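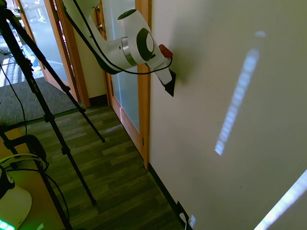
August 27, 2023

Quiet day, so I am writing up the week while I still have it straight. Tea, window open, laptop shut. I told myself no work email until tomorrow and so far I have kept to that.

The main thing this week was the rule sheet. We have had one since March, taped inside the cupboard door, and it was a poor one. It said things like "be careful near the arm" and "tidy cables." Nusrat Mengal asked me in her second week what "tidy" meant and I could not tell her. She wasn't being difficult. She wanted to know what I would be checking for, and I had no answer, so I started over.

The new sheet is two sides of paper. I wrote the first version on Tuesday evening and we went through it line by line the next morning, standing next to the robot, reading each rule out loud and then trying to do it. I would recommend that to anybody. Four of the rules could not be done as written. One told you to stand outside the reach of the arm while holding a button that sits inside the reach of the arm. I wrote that one. I must have read it five times without seeing it.

Reach was the biggest argument. The old habit was to think about the table, because the table is where most of the tasks are. But the arm does not stop at the table edge. It can get right over to the wall by the door frame, with the tip of the gripper all but on the paint, and from there it is a very short way to where a person comes in. So the rule is now written from the arm outward. Wherever the gripper can get to with the arm stretched out, that is the zone, and it doesn't matter whether there is a table under it or bare floor. We moved the arm at the slowest setting and put tape down on the laminate as we went. Nusrat did the tape. I held the stop button and got a stiff thumb.

Then the door. The door takes up more of the rule sheet than anything else and I still don't think it is right. It is glass, and people see through it and decide it is fine to walk in. We tried three wordings:

Door closed while the arm is powered.

Door closed while the arm is moving.

Door may be open if one person is watching the door and doing nothing else.

The first one is the cleanest. Nobody will keep to it in the afternoon when the room heats up. A rule that gets broken by two o'clock every day teaches people that the other rules are soft too, and I would sooner have a weaker rule that is kept. The second is hard to judge, as a powered arm that is holding still can start up again at any moment and from the hallway you can't tell which you are looking at. We went with the third for now, with the extra line that the watcher has the stop button in hand. In hand, not on the table. Nusrat wanted that underlined and I underlined it.

That means no solo running with the door open. It will annoy the people who like to come in early. I expect to hear about it.

Cables next. We have three kinds of trouble with cables and the old sheet treated them as one. First, the cable on the arm itself. It has to have enough slack for the wrist to turn all the way, and not so much that the loop hangs down and catches on something. The rule we wrote is that you run the full motion once at slow speed after any change to the gripper or anything mounted by it, and you watch the loop and nothing else while you do it. If it pulls tight at any point, or touches anything, stop and redo the clips. Second, the ones lying across the table, near the clamp. Those need to go along the back edge. I know they creep forward again. I have put them back myself more times than I want to think about, and I have also been the one who left them there. Third, anything on the floor. No cable crosses the way from the door to the stop button. That one we could write in a single sentence and nobody had a thing to say against it.

Wall outlets got their own line. The one down by the baseboard may be used, but nothing plugged into it may have a cord running into the zone where someone could step on it. Fröhlich, the safety people we had in back in March, made a point of this, and I had left it off the sheet out of plain forgetfulness. I found it in my notes on Monday while looking for something else.

Their report is worth going back to, by the way. It is 65 pages and I had read maybe the first third with care. Most of it is tables. There is a good section toward the end on how to write a restart rule, and I took two things from it nearly word for word. One is that whoever pressed stop is the only one who may clear it. The other is that clearing a stop and starting a motion must be two separate actions with a look at the room in between. We had been doing them as one quick double press, me included. On Thursday I caught myself at it twice and Nusrat caught me once more.

Tripod. I had not thought the tripod needed a rule at all, and then on Wednesday I hooked a foot around one of the legs and had to grab the table. The legs spread a long way. One comes out nearly to the doorway and that is exactly where you turn when you are walking and looking at the arm. Nothing fell. The new line says that each foot sits on a tape mark, and you check the marks before you start. If a foot is off its mark, you put it back and you write it in the log, as it means somebody kicked it and the recordings before that point may not line up with the ones after. Nusrat thinks people will put it back and not write it down. She is probably right. I left the line in.

Sunlight was her idea and I was slow to agree. At some hours we get strips of sun across that wall, very bright, broken up by the blinds. I had thought of it as a nuisance for the cameras and no more. Her point was that it also affects the person. When you have bright stripes on a pale wall behind a white arm, you lose the outline of the arm for a moment, and you are supposed to be the one judging whether it is too close. We stood there and tried it and I have to say she has a case. So there is a line that if the sun is on the wall behind the arm, you drop to slow speed or lower the blinds. I wanted it to say "and" but that was too much, since slow speed on its own is enough to give you time.

We also settled what to log. The form from Allgate has a box for everything and as a result people fill in none of it. We cut it down to one line per session: who, start, stop, any stop button press and why, anything moved. I looked back through the old log and we are at session 881, and for a great many of those there is a name and a time and that is all. There's no use being cross about it. The form was bad and I was the one who picked it.

Biller called on Thursday about the touch test, which is on the books for next month. They want the arm to come up to the wall and stop short of it, over and over, 4,000 times, and they want it left to run. I said it could run but it could not be left. They said other places leave it. I said that may be so. It was a polite call. I wrote afterward that two people on shift is our rule for anything close to the door, and that I would send them the sheet when it is final. That will make the test slower and it will cost them more, and I may get a call from Jorken upstairs about that, as it was their introduction in the first place. I would rather have the call.

One thing still open. We have a rule for when the gripper may touch a surface and a rule for when it may touch an object, and none for when it is close and not touching. Most of the work is there, really -- just off the wall, just above the table. At the moment it comes down to whoever is at the controls. I tried to put a number on it and each number I tried was wrong for some task. Nusrat suggested a speed limit that drops with distance and leaves the distance itself alone. I think that is the way to go but I want to see it on the machine before I write it down. Wednesday's mistake with the button is still fresh.

She also asked that the sheet carry a date and the name of the person to complain to. I put my own name. It looked odd, seeing it printed there in the same size type as the rules.

Other things. Slept badly Thursday, fine since. Called my sister, who is painting her kitchen again. The bean plants are finished and I should pull them out before it rains, but my back says next weekend. Need to buy: yellow floor tape (the wide kind, the narrow one is lifting at the corners already), a hook for the stop button, two plastic sleeves for the sheet, dish soap.

Tomorrow I will put the new sheet up on the wall by the door at eye level and take the old one out of the cupboard. Must remember to bring the good scissors in.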